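4.2 Public demonstration at Wysocka

The handover task was shown to visitors during the open day at the Wysocka site in July. The two-arm cell was the same one used for the laboratory trials in Section 3, and it ran the same software. We changed only the order of the trials, so that a visitor who stopped at the cell would see a full handover without a long wait.

Visitors came in groups and were met by Fatos Matić, who gave a short talk and then started the run. The cell worked from ten in the morning until the site closed, with a break at midday. In that time it made 458 handover attempts, of which 57 were stopped by the operator or by the force limit. Stopped attempts were logged in the same way as in the laboratory and were not repeated. The Narska log holds 3,903 grasp events for the whole study, and the open day attempts are included in that total.

Most questions from visitors were about speed. Several people asked why the arms paused before the box changed hands. The pause is set in the Wellum controller and lets the force reading settle before either gripper opens. We left it at the laboratory value. Figure 2 shows the two arms with the box between the grippers.

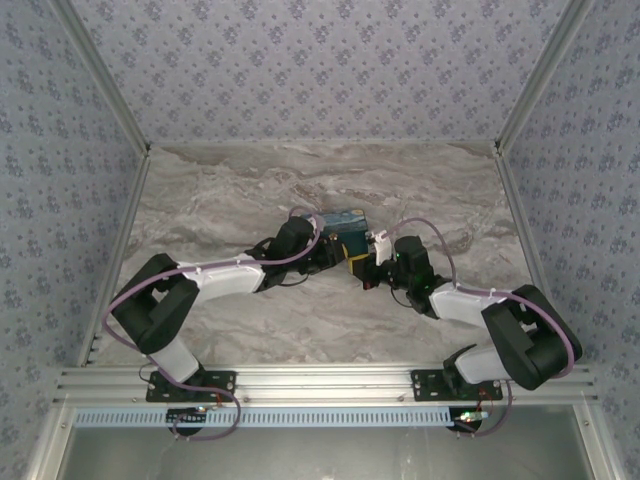 Figure 2. The two-arm cell with a small box held between the left and right grippers.

A shorter pause was tried later at Dasurham, and those results are given in Section 5. The open day data were not used to tune it. Visitors sometimes asked for a run to be started early, and the gaps between attempts are therefore less regular than in the laboratory set. We report the two sets separately for this reason.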